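Threads > Home & Money > Emerson Mendonça

I moved out of a house in Brokdale in February and into a one-bedroom in Bellalen. A few people asked how I got rid of so much stuff, so I'm writing it up in one place.

The house had a garage, an attic and a dining room. The apartment has two closets. That was the whole problem.

I started with the attic. Bad idea. Everything up there was either sentimental or broken, and I spent an entire Saturday's worth of energy reading old birthday cards. I got one bag out of it.

If you're doing this, start with the bathroom. You don't have feelings about expired sunscreen. I had the cabinets empty before lunch and it made the rest seem possible.

Kitchen next. I owned 3 colanders. I kept the metal one. The others went in a box for my niece, who is setting up her first place and will take anything with a handle on it.

Mugs were harder. I let myself keep as many as fit on one shelf and didn't stack them. The rest went to the break room at work, where two of them have already gone missing.

Furniture. I listed the dining set on the neighborhood board at 900 dollars because that's what my brother said it was worth. It sat there for 2 weeks. I got one message, and it was from a man asking if I also had a trampoline.

I dropped the price twice and it went to a couple from Arcombe with a pickup. They brought their own blankets and straps. I was so relieved I gave them the rug too.

What I learned about listings: put the measurements in the first line. Every single person asks. Say whether there are stairs. Say whether you have pets.

Also say which hours you're home. I wrote "evenings" and got a knock at 9 at night from somebody wanting a floor lamp.

Things that sold fast: the lamp, garden tools, a box fan, plain white bookcases, canning jars.

Things nobody wanted for any price: the china cabinet, the piano bench (no piano), a bread machine, all of my luggage.

I ended up paying to have the china cabinet hauled off. It was my grandmother's and I felt bad about it for longer than I expected. My mother said she never liked it either, which helped some.

Paper took longer than furniture. I had tax folders going back to my first job. I called the woman who does my taxes and asked her what I needed to keep, and the answer was a much shorter stack than I had.

The shredder overheated over and over. Run it for a few minutes, wait half an hour, run it again. I'd take the whole lot to a shredding place if I did it over.

Photos I didn't sort at all. They went in one plastic tub with a lid and came with me. I know myself. If I had opened those envelopes I would still be in Brokdale.

Then there's the question of what to bring. I measured the new place on the day I got the keys and drew it on graph paper. The couch fit on paper. It did not fit through the door.

So I sold the couch from the sidewalk, more or less. A guy walking his dog bought it and came back with his roommate. I slept fine that night and had nothing to sit on for a month.

I'd recommend that month to anybody. You find out what you use. I ate standing at the counter and read in bed, and what I missed was a decent table, so that's where the couch money went.

I made one rule for the new place, which is that tabletops don't get used for storage. Mail goes in the slot by the door and keys go on the hook. Groceries get put away before I sit down. 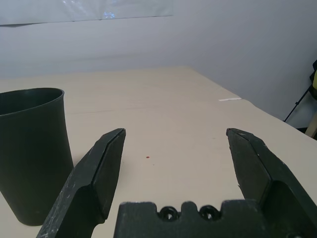 Cream tabletop, plenty of open space. I like a light color.

It's harder than it sounds. In the old house the dining table was where everything landed. I don't think I saw the wood between Thanksgiving and spring.

The closets. One is coats and the vacuum. The other is everything else, so I put in a second rod and a set of Nyamweya bins. They're fine. The lids are a little flimsy but they stack.

I label the short end of the bin, since that's the end facing out. I labeled the long side the first time and had to redo all of them.

Clothes: I turned every hanger backward when I moved in. When I wear something it goes back the normal way. Whatever is still backward next winter gets donated. My sister thinks this is silly. She has a walk-in.

What I regret getting rid of: the big stockpot, a good stepladder, and the sewing box. I've bought the stepladder again. I borrow the stockpot from my mother.

What I regret keeping: the exercise bike. It's behind the bedroom door and the door no longer opens all the way. I'll list it when it warms up.

Cost, since people asked. Between the truck, the haul-away and the bins I spent most of what I made on the sales. I didn't come out ahead. The rent is lower and I can clean the whole apartment before the coffee is done, so I'm happy with it.

If you're just starting, do one drawer tonight and take the bag out to the car right away. Mine sat in the hall for days and I kept taking things back out of it.

I'll post the graph paper template if I can find where I put it.

Comments

marlo_k: The hanger thing works. I did it two years ago and gave away half my shirts. Didn't miss any of them.

Tess in Arcombe: We had the same trouble with a china cabinet. Ended up taking the top off and using the bottom half as a TV stand. Too late for you, sorry.

dvp44: How deep are the closets? I'm looking at those bins and I'm not sure they'd fit in mine.

Emerson Mendonça: Standard depth, dvp44. They fit with the door shut but you have to put them in short end out.

oldporchlight: Is the exercise bike still for sale? I can come up to Bellalen.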